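Zawadi Ndung'u had 3132 unread messages when Skamudix moved her to the new inbox. The old one closed on Sunday.

She clicked the switch. The folders went gray, then came back in a different order. Her brother's emails from Titadeo were at the top, 16 of them, all unopened. She had set up a rule years ago and forgotten it.

The first had no text, only a subject line: Saturday shopping.
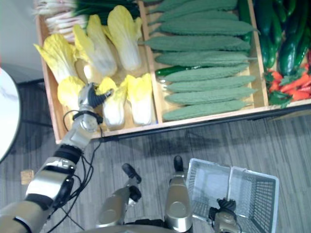
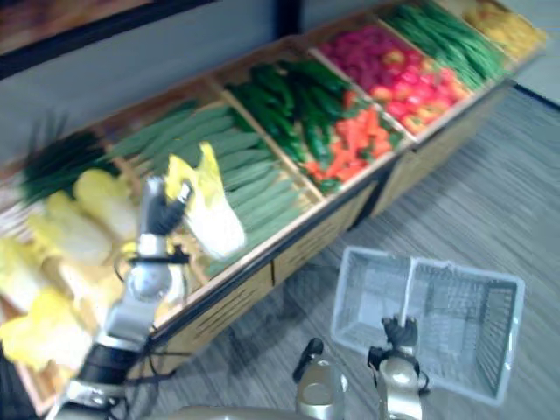

She opened the next one. It was long, and he had typed it on his phone. She read it twice, turned off the rule, and hit Reply. The new window asked if she wanted help writing. She closed the box and typed his name.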